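Naletti recrute : rédacteurs / rédactrices satiriques (piges, à distance)

Publié le 20 juil. 2021

Naletti, journal parodique en ligne, cherche 2 plumes pour la rentrée. Fausses brèves, faux sondages, faux courriers des lecteurs. Vrai salaire (enfin, vraies piges).

Ce qu'on publie en ce moment : « Un cadre découvre que son collègue de bureau est parti à la retraite en 2014 ». « Le maire inaugure le trou ». Si ça vous fait lever un sourcil, continuez à lire. Sinon, bonne journée.

Le poste
Conférence de titres tous les matins par messagerie, 20 minutes, pas plus. Chacun propose, on trie, on écrit avant midi. Papiers courts, ton sec, jamais de clin d'oeil au lecteur. Relecture par Larysa Hrytsenko, rédactrice en chef, qui coupe beaucoup. Ne pas se vexer.
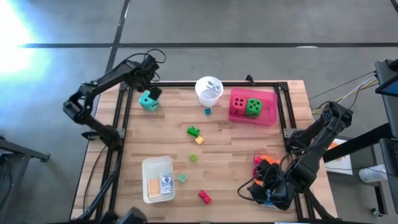

Pour candidater, on veut des titres avant tout. Envoyez-en 11, sur l'actu ou sur rien du tout, plus une brève complète de 326 mots maxi (on compte, oui). Sujet libre pour les titres, sujet imposé pour la brève : un dé en mousse bleu-vert, deux bras robotiques noirs, un plateau en bois. Qui travaille pour qui, qui triche, qui est syndiqué, à vous de voir. Dépêche, interview, micro-trottoir, tout format accepté. Pas de jeu de mot sur « dés-espoir », merci, on en a déjà reçu plus de 11.

Profil
Français impécable, on est pénibles là-dessus. Lire la presse, la vraie, y compris locale. Savoir jeter une blague qui ne marche pas. Expérience bienvenue mais pas obligatoire, diplôme on s'en fiche. Pas de méchanceté gratuite sur les gens qui n'ont rien demandé.

Conditions
Pige à la brève, tarif communiqué au premier échange. Période d'essai jusqu'en décembre, puis on fait le point. Rubriques à pourvoir : Fetano (société) et Bredach (sport). La rubrique Wumbei, horoscope, est prise, inutile d'insiter.

Candidatures par le formulaire de contact, objet « Plume » + rubrique visée. Textes collés dans le message, pas de pièce jointe. Pas de CV non plus. Réponse à tout le monde, même si c'est non.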